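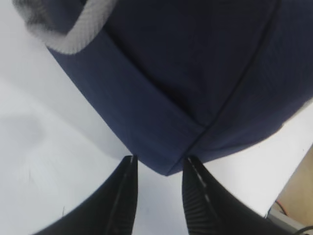

Yasuo Sasaki wrote in to say that he had washed his canvas shopping bags on hot, tumbled them dry, and ended up with something a doll could carry. Could I please do a page on cloth bags before he ruins the rest of them? Yes, gladly! I love a good cloth bag, and most of them will last for years if you treat them like clothes you're fond of.

Before washing

Turn the bag inside out over the sink or the trash can and run a finger along the bottom seams. Crumbs, sand, pencil shavings, that gray fluff that seems to come from nowhere, it all packs down in the corners, and an old dry toothbrush gets it out beautifully. Check for a stiffener in the base too. If it's cardboard and it slides out, take it out. If it's sewn in, skip the machine altogether and wipe the bag down with a damp cloth and a drop of dish soap.

Zip the zippers, tie drawstrings in a loose bow (a pulled-out cord is a whole evening with a safety pin, ask me how I know) and put anything with buckles inside a pillowcase.

Dark colors

Navy, black and deep green do best in cold water, inside out, with the shortest spin you've got. Test for running dye first: press a wet white rag on an inside seam for 20 seconds and look at the rag. Any color on it and the bag gets washed by itself, every time. I go light on detergent with darks, one tablespoon in a full load, and those chalky streaks on the folds have stopped completely.

Grease spots

Salad dressing, bike chain, butter wrapper. Work dish soap into the dry fabric with your thumb, leave it 10 minutes, then rinse from the back so you push the grease out the way it came in. Look at the spot in daylight before you put the bag anywhere warm. Eduardo Baptista swears by cornstarch left on overnight, and I tried it on an oily patch the size of a plum and was delighted!

Drying

Air dry, always, for cotton and canvas. Hang the bag upside down by the bottom corners with two clothespins so the water doesn't collect in the seams, and pull the handles straight while they're damp. Stuff a small pouch with a clean dish towel and it'll dry in a nice round shape. Keep darks out of direct sun.

If one has already shrunk (Yasuo, this is for you), soak it in lukewarm water with a spoonful of hair conditioner, press it flat in a towel, and stretch it gently from both ends. You may get a bit of the length back. Mine came back far enough to hold a loaf of bread.

Frayed hems and bottoms

Catch these early. A row of backstitch in doubled thread, a quarter inch inside the old seam, is plenty. For a worn base I cut a patch from old jeans, round the corners, and sew it on the inside. Bogdan Vasiliu does his on the outside in bright red and they look terrific.

Last updated 16 Oct 2022

Contact | Copyright Tudor Matei | Back to top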